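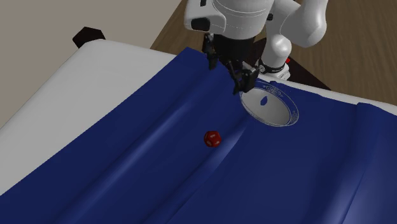

Household Tips from the Open Day at the Rindix Center

The Rindix Center opened its workshop to the public in March, and 700 residents attended over the course of the afternoon. The program included a demonstration of automated table clearing, presented by Elvia Pacheco of the center's home services section. Many visitors asked for the handling advice in writing. It is given below for use in the ordinary kitchen or dining room.

Clearing a table with a cloth on it

Remove bowls and dishes before small items. A bowl resting on a fold may tip when the cloth is pulled, and anything near the edge of the table should be taken first.

Smooth the cloth from the middle outward with a flat hand. Do not tug at a corner while dishes are still in place.

Dice, buttons and other small game pieces tend to settle beside a raised fold. Collect them by hand and run a palm along each crease before the cloth is lifted or shaken out.

Handling decorated bowls

Lift from beneath with both hands. Bowls with a patterned rim should not be stacked without a paper towel or a piece of felt between them. Wash by hand in warm water and avoid scouring pads on the decoration.

Storing table linen

Fold cloths loosely and change the fold lines every 6 weeks. Deep-colored fabric should be kept out of direct sun. Where a crease has set, iron on the reverse side at the temperature given on the care label.

For those planning to attend the next session

The demonstration lasts 40 minutes and is repeated in the Gaten Room at the close of the program. Doors open at 9 a.m. Children are welcome when accompanied by an adult. Visitors are asked to remain behind the marked line while the arm is in motion and to leave bags at the front desk.

Printed copies of this page are available at the front desk and at the Grusura Street branch.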